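Kathleen Corrigan had the keys to the Ernon office until six o'clock, and after that it belonged to the landlord again. She had told Colm Cronin this twice on the phone. He came at half past three anyway, with a sandwich, and sat down in the one good chair to eat it.

"Where do you want me to start?" he said.

"Wherever you're not sitting."

The company had rented the room for nine years. Before that it had been the back half of a shoe store, and when they moved in there were still size stickers on the door frame. Botiletti had wanted to scrape them off. Kathleen had said to leave them, and then everybody forgot about it, and Botiletti left to work for his brother-in-law, and the stickers stayed.

She had a list from the landlord, two pages, stapled. The furniture could be left. Wires could not be left. Anything still on the premises on 11th July would be removed at the tenant's expense, and the charge for that was $174, plus another $200 if the floor was damaged. Colm read this over her shoulder and got mustard on the second page.

"They'd charge us $174 to throw out a stapler," he said.

"So pick up the stapler."

He picked up the stapler. He put it in a box with the tape gun and the phone book and a mug that said Ó Néill on it, from a customer who used to send one every November. There had been a whole shelf of those mugs once. People had taken them home.

Kathleen did the file drawers. She had thought it would take an hour, and it took 20 minutes, because most of what was in them could go straight in the recycling. She kept the lease and the tax folders. She kept one invoice for $900 that had never been paid, though she knew she would never send another letter about it. Ernier had owed them that money for so long that she had stopped being angry and only liked to know where the paper was.

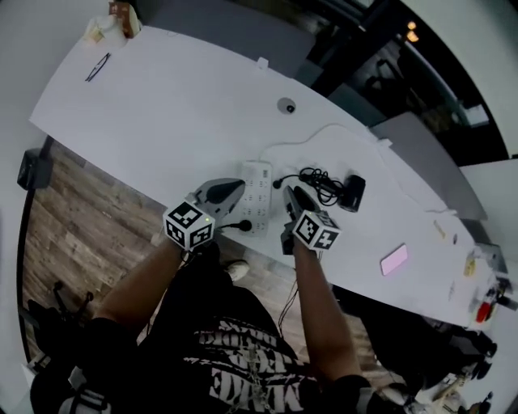
The long table was the last thing, and they had both been putting it off. It was where everyone had worked, four on a side when things were good, and every cord in the place ended up on it sooner or later. Now there was the white power strip in the middle with one black plug still in it, a black cable coiled up beside its little adapter, and a thin white wire running to the back edge. A pair of glasses lay folded on the top. Kathleen looked at them for a while.

"Are those yours?" she said.

"No. I thought they were yours."

She tried them on. They were strong enough to make the wall lean. She took them off, folded them again and put them in her coat pocket.

"Could be Botiletti's," Colm said.

"Botiletti left four years ago."

"He never could find anything."

She pulled the black plug and wound the cord around her hand, the way her father used to do with the Christmas lights. Colm got down on the floor to see what was hanging under the table. He was down there longer than he needed to be.

"I start Monday week," he said, from underneath. "At the bank. I didn't tell you."

"Your mother told me."

"It's not a big job."

"It's a job," Kathleen said. "Pass me up that end."

He passed it up. She pulled, and the cable came through slowly, with a gray beard of dust on it, and she laid it in the box on top of the tax folders.

At a quarter to six they carried everything down to her car. It took three trips. On the last one she stood in the doorway and checked the list again — furniture, wires, floor — and then she looked at the door frame. One of the size stickers had started to curl. She got a fingernail under it and it came away in one piece.

"Eight and a half," Colm said. "That's my size."

She stuck it on the front of his shirt and locked the door.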